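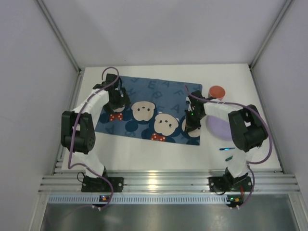 Qui sommes-nous ?

Skirkex est un petit atelier de linge pour enfants. Nous vendons des serviettes, des carrés de tissu et des petites couvertures à motifs : lettres, visages de dessin animé, nœuds rouges à pois blancs, beaucoup de bleu. Une partie est neuve, le reste vient de fins de série que nous reprenons à des magasins.

L'atelier a été ouvert par Begoñe Gallardo et Kwesi Acheampong dans une ancienne mercerie de la rue Betancur. Au départ, il y avait deux tables et un fer. Nous sommes maintenant 7, et le catalogue compte 26 motifs.

Le pliage

Chaque pièce est posée à plat, imprimé vers le haut, avant d'être pliée. C'est à ce moment que l'on regarde les bords et les couleurs. Les grands formats sont pliés en trois puis en deux, les petits simplement en deux – le motif reste visible sur le dessus de la pile. Une pièce dont l'impression est décalée part au second choix, vendu à l'atelier uniquement.

L'équipe

Sena Eshun choisit les tissus et suit les fournisseurs. Dela Mahama s'occupe des commandes des crèches et des écoles. Gerasimos Katsaros prépare les colis et répond au téléphone le matin.

Nous trouver

L'atelier reçoit sans rendez-vous jusqu'à 16 heures. En décembre, les délais d'envoi passent à 6 jours ouvrés. Les retours se font à la même adresse – merci de joindre le bon de livraison et de ne pas laver l'article avant l'envoi.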